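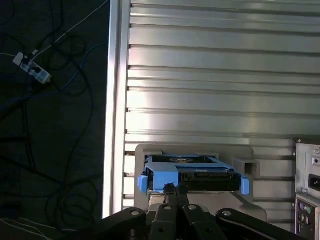

Wrist camera view of the caddy fixture on the Braltgate test bench.

Braltgate drive handling software
Progress report to the Lidier program office
Covers June through August

Summary

The planner rewrite is finished and running on the bench. Perception of the caddy is good enough for single-fixture work but not yet for the full rack. Force-limited insertion is behind the plan by one month. We are asking for no change to the budget and one change to the order of the remaining milestones, described at the end.

Work completed

Pose estimation. The old method looked for the whole outline of the caddy and lost it whenever the gripper came close, when the fingers cover the lower part of the tray. The new method matches the side tabs and the front edge separately and combines them. If one is hidden, the estimate carries on with the others and the reported uncertainty goes up. We labeled 544 wrist camera frames for this, taken at different distances and under the three lighting setups we have on the bench. The labels and the script that checks them are in the project repository under Saarinen, the name we now use for the whole perception package.

Bright light on pale plastic and on the aluminum panel is still the main source of bad estimates. The grooves in the panel produce long straight edges, and the matcher sometimes prefers one of them to the edge of the tray. We added a mask built from the bench model that removes the panel before matching. It works as long as the bench model is correct, so the calibration routine now has to be run after anybody moves the fixture.

Planning. The approach planner used to treat everything outside the fixture as free space. It now loads the computer chassis and the upright post as obstacles, with a margin that can be set per object. Planning time went up, then came back down once we cached the collision checks for the static parts. A normal approach plans in under a second on the bench computer.

Loose cables remain outside the obstacle model. We don't have a good way to represent them and have drawn a keep-out box over that side of the bench instead. This is crude but it costs us very little reach.

Tooling. The run recorder from Wurkano replaced our own logging at the end of July. Camera frames, joint states and planner decisions now share one clock, and a run can be replayed against a newer version of the software without the arm powered. Most of the planner bugs fixed in August were found this way.

Work in progress

Insertion control. The controller can follow a path with a force limit, but the switch from free motion to contact is too abrupt. At the current gains the arm overshoots its target force by up to 8 newtons before settling, and the goal in the work plan is 5. We tried filtering the force signal more heavily. That lowered the peak but made the arm slow to notice a real jam, so we took it out again. The present approach is to slow down over the last 30 millimeters and switch controllers before contact is expected. Early runs in simulation look fine. We haven't tuned it on the arm yet.

Recovery behavior. When a grasp is rejected, the software backs off along the approach path and takes a new estimate. It does this once and then stops and asks for an operator. We plan to allow a second try from a different angle, which needs changes in the task layer as well as in the planner.

Problems and risks

The bench has one caddy type. The matcher is set up from a model file and should accept others, but we have not shown that, and the work plan assumes it. We need samples of at least one other type before the rack work starts.

Calibration drift is the other concern. The wrist camera mount has to be rechecked after every gripper change, and the check is still done by hand. An automatic check is written but gives false alarms under the brightest lighting setup.

Requested change

We propose to move the full rack demonstration after the insertion milestone - the original plan has the two in parallel. Both need the same arm, and the rack demonstration will be of limited use to Lidier if insertion still requires an operator standing by. The end date of the project stays the same.

Next period

Tune the contact switch on the arm and report peak forces.
Add the second recovery attempt.
Fix the false alarms in the calibration check.
Test the matcher on a second caddy type, if samples arrive.
Write the operator notes for replaying recorded runs.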